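Setting Up a Two-Arm Tray-Clearing Station in a Staff Canteen

Applies to: Ditholm canteen, return counter. Last revised 1 January 2022.

This page covers the change from hand sorting to a two-arm station at the tray return, and the shift duties that go with it. It assumes the arms are already mounted and calibrated.

1. Set the order of pickup. Cups go first, then chopsticks, then bowls, then the plate. A cup left standing among the dishes blocks the gripper's approach to the plate.

2. Teach each item separately. Plan on 36 demonstrations per item type. Repeat the set if the dish color or supplier changes.

3. Assign sides. The left arm takes cups and loose items. The right arm takes anything that ends up in the rack. Keep the handover zone over the tray itself.

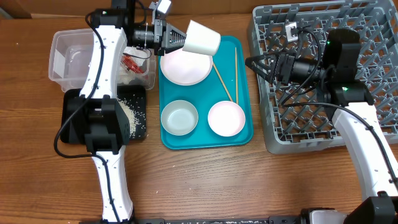 Left arm holding a paper cup on its side at the tray; right arm over the dish rack.

4. Plan for food scraps. Rice is the usual problem. The arms do not pick up grains, and a grain under the tray rim can tilt it enough to spoil a grasp. Wipe the table every 15 minutes during service.

5. Set the stop rule. After 2 failed grasps on the same item, the station pauses and calls the attendant. Do not raise this limit to save time - it leads to broken bowls.

Changes to the shift

The sorting post becomes an attendant post. The attendant wipes down, empties the rack, and clears pauses. In the August trial the station handled almost 106 trays per lunch service, and the attendant spent most of the shift on racks.

Radwa Belkadi, who ran the sorting post before the trial, asked that attendants rotate with the serving line. Standing by for pauses is less tiring than sorting but harder to stay alert for. Rotation is now the default.

Log every pause with the item type and the arm involved. Send logs to Henrique Rocha at the end of each shift.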